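Pralden Publishes Voluntary Code for Robot Arm Testing

August 2021

Pralden, the trade group for makers of small industrial arms, has put out a code of practice for testing robots that pick up and move objects. It runs to 265 clauses. Not one of them is binding.

The code asks labs to fix the test board to the table, log every failed grasp and publish the full run of attempts instead of the best ones. Firms that sign up may use a Pralden mark on their sales sheets. They check their own work, and the group will look at results only if a customer complains. 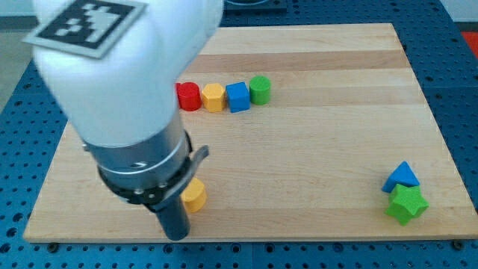
Block-moving tests are cheap to run and easy to repeat, and they make up most of the code. How much they say about a packing line is another matter. Wedach, which supplied trial data, reported 957 good picks out of 975 – a fine score, but from painted blocks under even light. The code has just 4 clauses on poor lighting and none on damaged goods.

Grimham, a buyer of warehouse arms, said it would go on running its own trials before any purchase. Nkosi has signed the code but has not said whether it will release past results.

A first review is due in October. Pralden will carry it out itself, and has not decided if the findings will be made public.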